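Where should a total newbie start with Maltden?

Everyone at work is raving about this show and I finally caught the pilot last night – loved it!
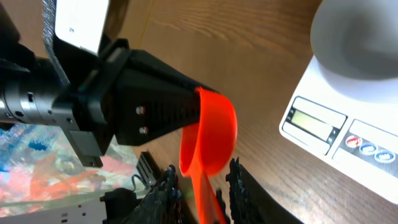
But the guide lists 64 episodes, and I only have a free month of Relteo. Do I need season 1, or can I jump ahead to the funny stuff? Also, it keeps freezing on my old Asus laptop.

teapotfan

Oh, you're in for a treat! Please don't skip season 1. It's a bit slow until the bakery episode, but the roommates' big fight in season 3 pays off so many little jokes from back then. They're under half an hour each, so 2 or 3 a night gets you through in a month. I've seen the whole thing almost 3 times and I'd happily start again tonight.

couchcorner

skip to season 2. thats when it gets good

mildred_k

Agree with the first reply, watch it in order! For the freezing, try a different browser and turn the quality down one step – worked on mine. And when you finish, go straight to Lightfoot, same writers and even sillier. The Thanksgiving one had me crying with laughter.

porchlight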